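Garra elétrica de 2 dedos para desmontar PCs: vale a troca?
Fórum > Automação de bancada > Garras e ferramentas

adantas escreveu:
Alguém aqui já comparou a garra paralela da Unton com a da Skendovport em desmontagem de desktop? O vendedor jura que a Unton pega qualquer coisa até 34 mm sem trocar os dedos. Custa 4000 a mais. Acho caro para uma promessa de folheto.

parafuso_solto escreveu:
Usei a Unton na oficina da Barbosa, 269 ciclos tirando pente de memória. Boa garra. Não sei do que você está desconfiando.

adantas escreveu:
Desconfio de 269 ciclos no mesmo pente, na mesma placa. Cada gabinete que chega aqui é diferente.

Ismael Araújo escreveu:
Concordo com o Adalberto em parte. A força das duas é parecida, e para mim o problema é o espaço que sobra para o punho dentro do gabinete. Com dedo curto você alcança a placa-mãe e o flange já está quase encostando na chapa. Estou testando num Dell deitado na bancada, lateral aberta, com o HD e uma placa de expansão em pé no suporte ao lado.

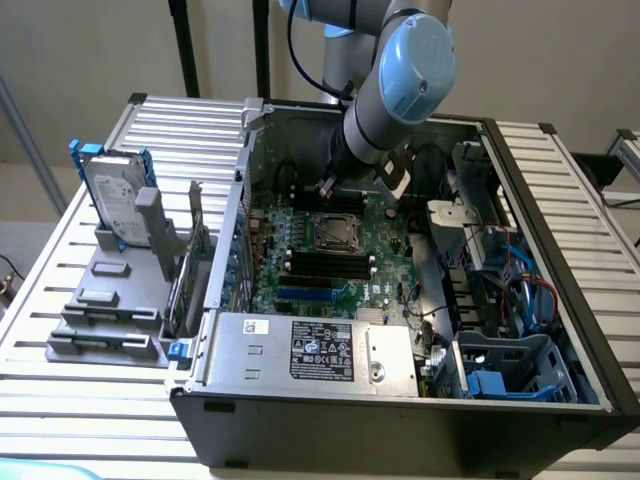

Com dedo mais comprido o acesso melhora, só que a ponta flexiona e a repetibilidade vai embora. Nenhum dos dois fabricantes publica esse número com dedo longo. Perguntei em dezembro e estou esperando até hoje.

parafuso_solto escreveu:
Aí é projeto de dedo, a garra não tem culpa. Imprime um mais rígido e pronto.

adantas escreveu:
Se eu tenho que projetar o dedo, pago 4000 a mais pelo quê?

linha3_ekasville escreveu:
Pelo suporte técnico, teoricamente. O nosso demorou. Peça uma emprestada e teste com os seus gabinetes antes de assinar qualquer coisa.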